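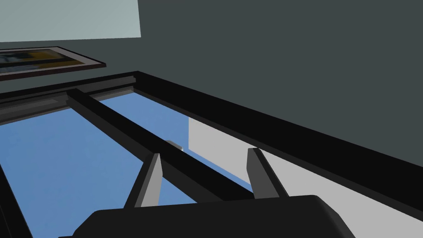 Figure 1. A window with a black frame, simulated view.

Open Access | Software Maintenance and Tools

4. Results of the warning study

4.1 Data and procedure

We collected the warnings that the build tool Vaher printed during the nightly builds of Brivoswood, a library for 3D scenes. The collection was closed on Jun 17, 2022. After the removal of exact duplicates, 786 warnings stayed in the set. Each warning was read by two persons (the authors), who worked separately and did not see the labels of each other. When the labels were different, we discussed the warning until we agreed, and we kept a short note on the discussion.

A label says what a developer should do with the warning: fix the code, change the configuration, or ignore it. In the first version of our guide we had also a label "unclear", but it was used too often and we took it out in January. The warnings which had this label were read again from the beginning.

4.2 Warnings that come from the configuration

Of all warnings, 486 were labeled as a matter of configuration. This was more than we expected when we planned the study. Most of them have the same origin. Vaher reads the settings file of the main folder first and the settings files of the subfolders after it, and a value in a subfolder replaces the whole list of the main folder. A developer who wants to add one path to the ignore list therefore loses all other paths, and the tool gives no message on this. In the test folders, where many settings files were copied from one place to another, the effect is strong.

We asked the maintainers whether this behavior is intended. Ona Vanags, who wrote the first settings reader, answered that the replacement was chosen because it was simple to document. She agreed that the word "extend" in the manual can be misunderstood.

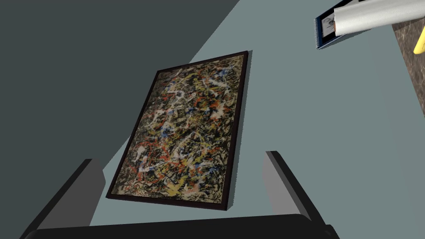
Figure 2. Framed abstract painting on a tabletop, simulated view.

4.3 Repeated warnings

The same warning can be printed again in a later build although the file was not changed. We compared the text of the message, the file name and the name of the function, but not the line number, as the line number moves when a comment is added above. With this rule, a renamed function counts as new. We tried also a rule based on the syntax tree. It was slower and gave nearly the same groups, so we stayed with the simple one.

4.4 Limits

Our labels depend on our knowledge of the project. Saimi Valtonen worked on the scene loader before the study, and for this part of the code her labels may be less strict. We studied only one library and one tool, and we do not know if Irnent, which merges the lists and does not replace them, would show a similar share of configuration warnings.

Related articles
Merging settings files in large repositories
When do developers switch off a check?
The Surnberg collection of build logs: structure and use
Naming rules in test code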